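Unit 4: Qualifying formats and how they shape a season

Notes by Callum Urquhart. Updated September 19, 2025. Read these before the tutorial and bring your copy of the fixture sheet.

Last week covered straight knockout cups. This unit looks at qualifying, meaning any set of matches that decides who gets into a later competition. We will use the Terora Shield throughout. It is a regional football tournament with 14 clubs trying for a place in the finals.

1. Home and away groups

The 14 clubs are split into two groups of seven. Every club plays each of the others in its group twice, once at home and once away. That gives each club 12 matches. With an odd number in the group, one club sits out every round, so the group needs 14 rounds to finish.

The club sitting out can lose its place on the table without playing. Coaches complain about this, and supporters tend to misread the table halfway through. When you analyse a group, always put matches played next to points.

2. Separating clubs on equal points

The Terora rules go in this order:
Goal difference in all group matches
Goals scored in all group matches
Points in matches between the tied clubs
A play-off at a neutral ground

Other competitions put the third rule first. The choice matters. If goal difference comes first, a club that is 4-0 up still has a reason to attack. If the head-to-head result comes first, a late match against the bottom club may mean very little.
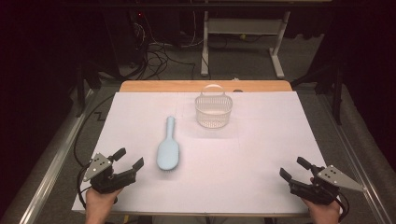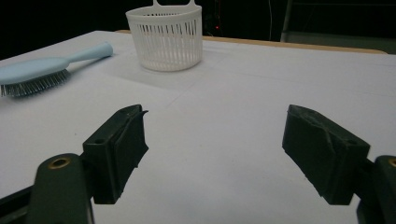
3. Travel

Postma is the most remote club in the group, and its longest away trip is 600 kilometres by road. The other clubs make that trip once a season. Postma makes a long trip for every away match. Its away record in the last campaign was one win and five losses, but it lost only once at home.

Be careful with this. Six away matches is a small sample, and Postma also changed coaches in May. Travel is one possible cause and you should list the others.

4. The play-off

The two group winners go straight to the finals. The runners-up meet over two legs for the last place. Tarnetti came through this way after finishing second on goals scored, then drew the first leg 1-1 and won the return 2-0. Extra time is played only in the second leg, which gives the club at home in that match up to 30 more minutes on its own ground.

Tutorial task

Take the Tarnetti group and re-rank it with head-to-head points as the first tie-breaker. Write 200 words on what changes and whether any club would have played its last match differently. Hand it in at the start of the tutorial.

Reading: chapter 11 of the course reader, up to the section on seeding.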